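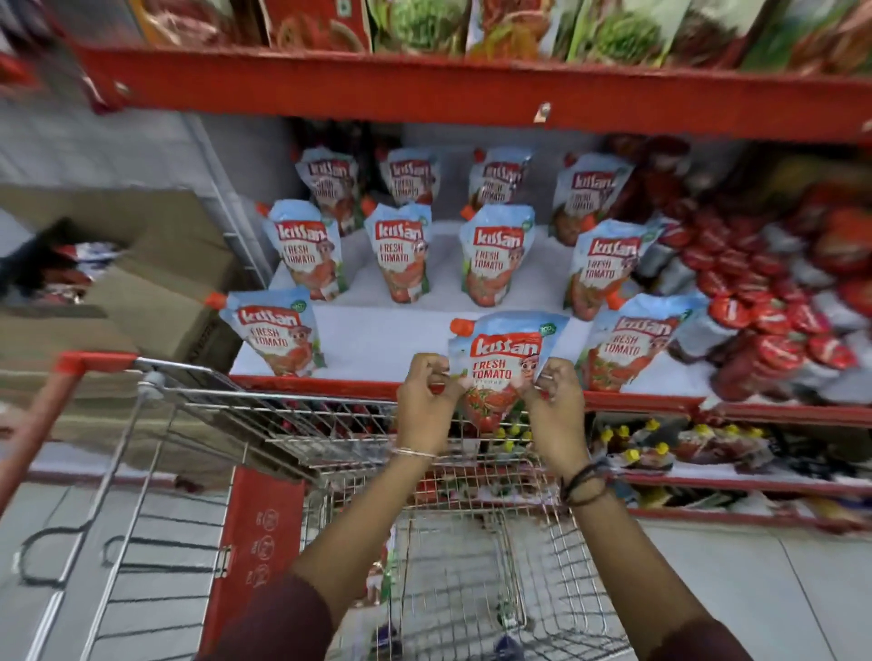

A pouch of Kissan ketchup held over a shopping cart.

Report on the Spring Visit to the Gruder Works, Firkthorpe

Members of the equipment group visited the Gruder works at Firkthorpe in April. The purpose was to see how resistance bands and kettlebells are made and tested before the group renews its supply list for the community exercise rooms. The party was received at the main gate at 9:30 a.m. by Ignacio Marchetti and remained on site until the middle of the afternoon.

The works occupies 2 buildings joined by a covered walkway. The older one houses the casting floor, where kettlebells are poured, cooled and ground. Visitors watched from a raised platform behind a rail. Each bell is cast in one piece, handle included, and the seam left by the mold is removed by hand with a belt grinder. Mr. Marchetti explained that this stage takes longer than any other. A rough seam is the most common reason for a returned product, and the firm prefers to find it before the coating goes on. Bells that fail inspection are melted again.

Coating is carried out in the second building. The Dabbas range, which the group already uses in three of its rooms, receives a powder finish. A newer range for home use has a soft vinyl cover over the lower half, intended to protect floors. Opinions in the party were divided on this. The cover is quiet when set down, but it adds to the width of the bell, and several members found that it pressed against the forearm in the rack position. The group's present advice to beginners – to try a bell in the hand before buying – was felt to be still sound.

After a short break the party moved to the band room. Latex sheet arrives in rolls and is cut, looped and bonded under heat. Samples are taken from every batch and stretched on a test frame for up to 100 hours, with readings noted at set times. Kenji Mercado showed the party a set of worn bands sent back by customers and pointed out the small cracks near the fold that should lead a user to throw a band away. The group will prepare a notice on this point for the exercise rooms. It will also ask room leaders to keep bands away from windows and heaters, as the damage is much worse where they have been stored in strong light.

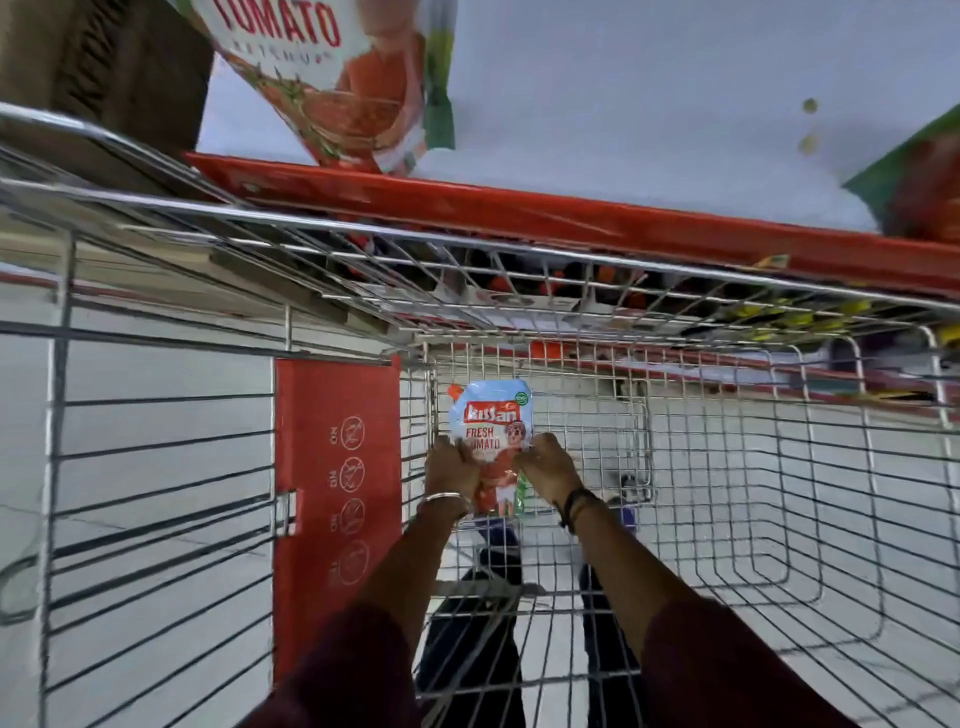 Trilok Shakya remarked that the color coding of bands remained a source of confusion, as a green band from one maker could be far stronger than a green band from another, and asked whether the pull could be printed on the band itself. Mr. Marchetti replied that printing had been tried and had worn off within weeks. A molded mark is now being considered.

Lunch was provided in the staff dining room. In the afternoon the party was shown Trolleo, a wheeled storage rack for weights designed for rooms that must be cleared between classes. The larger model has 42 places and a foot brake on each wheel. It moved easily over the door strip when loaded. The party noted that the top row may be too high for seated users, and King-fai Kwok asked for a drawing of the lower model, which was promised by mail.

The visit closed with a discussion of prices and delivery. Orders of 40 pieces or more are sent on pallets and require a delivery point at ground level, a condition that two of the group's rooms cannot meet at present. Smaller orders are boxed singly. The group thanks Gruder and its staff for their time. Members who wish to handle the sample bells and bands brought back from Firkthorpe may do so at the main office during normal hours, on request at the front desk.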